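桌上置物架

桌上置物架，又称桌面收纳架、案头架，是放置于书桌、办公桌或梳妆台台面上的小型开放式家具，用于分格存放文具、护理用品、小型电器及陈设品。与落地书架相比，桌上置物架不直接接触地面，其荷载全部由桌面承担；与抽屉式收纳盒相比，其格口朝向使用者，取放时无须拉出或开盖。

名称与范围

中文商品名称中，“置物架”“收纳架”“小书架”常混用，尚无统一界限。本条目所述仅限于以下情形：架体独立放置，或以夹具、螺钉固定于桌面后缘；至少具有两个格间；主要面不设门。带门者通常归入桌上柜，仅有一层台面且下方贯通者归入显示器增高架。

结构

典型的桌上置物架由侧板、层板、隔板和背板组成。侧板承受竖向荷载，并决定架体的轮廓。直线型侧板加工简单，板材利用率高；曲线型侧板须经铣削或模压，边缘封边难度较大，但可减少尖角，在儿童书桌和家用书桌上较为多见。

层板分为固定式与可调式。固定式层板以木榫、偏心连接件或直钉与侧板结合，整体刚度较好。可调式层板搁置于层板托上，侧板内面须预钻成排孔位。小型架体因总高有限，多采用固定式。

隔板将同一层分为若干格间，兼有支撑上层层板、减小跨距的作用。背板可为整板、半板或缺省。缺省背板时，架体抗侧向变形的能力下降，须以隔板或横撑补偿；优点是便于电线由后方穿过。

外形与配色

桌上置物架的饰面通常与所配桌面一致或相近。浅灰色木纹、浅橡木纹和白色为常见外观，内侧板件有时另用一种颜色，以区分格间并减轻大面积单色的单调感。灰色木纹外表与红棕色内板的搭配即属此类。

Vonden 的书桌系列将架体与桌面作为成套件供应，架体沿桌面远端布置，与使用者相对。Drismont 的同类产品则单独销售，附两种颜色的内板，可由使用者在组装时选装。

尺寸

桌上置物架的尺寸受桌面进深限制。架体过深会压缩书写区域，过浅则难以稳定放置盒装物品。Kirkegaard 的一款双层产品，单格净高为144毫米，可平放多数袋装湿巾和小号纸盒；若需竖放大开本书籍，则应选用格间高度较大的型号，或利用顶面。

Gredutari 在其安装说明中规定，架体后缘与墙面之间应留出50毫米间隙，供插头和电线通过。该数值并非行业通用要求，靠墙桌面可依插头形式增减。

格间的使用

格间的分配一般以取用频率和物品高度为依据。下层格间靠近台面，适合放置湿巾、纸巾、便笺等日常消耗品。上层格间可放置小型电器。顶面无上方遮挡，适合放置花瓶、相框、台历等高度不一的物品。

台面上的敞口方盒或托盘常与置物架配合使用，作为待整理物品的临时存放处。纸巾、擦拭布等柔软物品若仅部分置入盒内，易沿盒缘垂落并占用工作区域，整理时宜将外露部分提起，折叠后放入盒中。

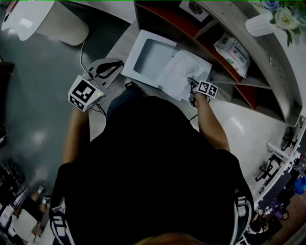 小型电器的放置

桌面风扇、小型暖风机等带格栅的电器置于格间内时，应使出风面朝外，并按该电器说明书的要求保留进风间隙。发热类电器不宜置于封闭背板的窄格内，也不应与纸巾、湿巾包装及织物同格存放。电源线宜从架体后方或侧方引出，避免横跨书写区域。

顶面放置花瓶时，应考虑瓶体重心。瓶底直径较小而花枝较长者，受碰撞后易倾倒，可在瓶内加入砂石配重。人造花无须加水，置于电器上方时无溢水之虞，但花瓣易积尘，须定期以软刷或低速冷风清理。鲜花则应避免与下方电器处于同一垂直线上。

材料

常用基材包括刨花板、中密度纤维板、胶合板和实木拼板。前两者尺寸稳定，成本较低，须以饰面纸、三聚氰胺浸渍纸或薄木覆面，并对外露端面封边。胶合板的握钉力较好，可弯曲成形，适用于弧形构件。实木拼板外观自然，但随湿度变化产生胀缩，宽幅层板须预留伸缩余量。

金属与塑料制架体亦有生产。金属架以冷轧钢板折弯后喷塑，层板较薄而承载较高；塑料架重量轻，易清洗，长期受载时可能发生蠕变下垂。

稳定性与承载

影响稳定性的主要因素为架体高深比、荷载分布及固定方式。较重物品应放置于下层，顶面仅放置轻物。未固定的架体在桌面受推移或升降时可能滑动，可在底部加贴防滑垫。升降桌上使用的架体应以夹具固定，并检查升至最高位置时电线是否留有余量。

层板挠度试验通常以均布荷载进行。Kirkegaard 的产品资料载明，其586毫米跨距层板在出厂前抽检，并对可调式层板另作3000次搁放与取下的循环检验，以观察层板托孔位的磨损情况。

清洁与维护

饰面板宜用微湿软布擦拭，随后以干布去除残留水分。封边处和层板接缝不宜长时间受潮，否则基材可能吸水膨胀。含酒精的湿巾可能使部分漆面失去光泽，首次使用前应在不显眼处试擦。

格间内角易积灰，可用扁头刷清理。连接件应定期检查，松动的偏心件以手动螺丝刀旋紧即可，不宜使用大扭矩电动工具。

参见

桌上柜
显示器增高架
书桌
收纳托盘

本条目最后修订于2021年10月9日。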